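Fitted sheet keeps popping off at the corners

Hodley11
Posted Nov 17, 2022
New mattress is deeper than the old one and every fitted sheet I own comes off by morning. Label says the sheets fit up to 15 inches. Do the elastic straps work or should I buy deep pocket sheets?

tindex_mom
Straps work. I've used the same set since May. Clip them on the underside, pull snug, done.

riedl
Disagree. Straps tore the hem on two of mine. Measure the mattress with the topper on and buy deeper sheets. I paid 20 dollars for a cotton set and it stays put.

tindex_mom
Then they were too tight. They adjust.

B. Miranda
Check how you wash them too. Hot dryer shrinks cotton and you lose depth. I dry on low and take them out a little damp. Kids' prints are the worst for this in my experience. We have a cat one. 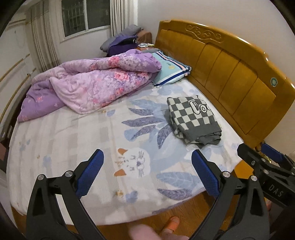
Cat face sheet, blue pillow up by the headboard

riedl
Thread count doesn't help either, by the way. My 1,000 count set slipped more than the cheap one.

Hodley11
Measured it with the topper and it's over what the label says. Going with deep pocket. I'll try low heat on the old ones and keep them for the guest bed.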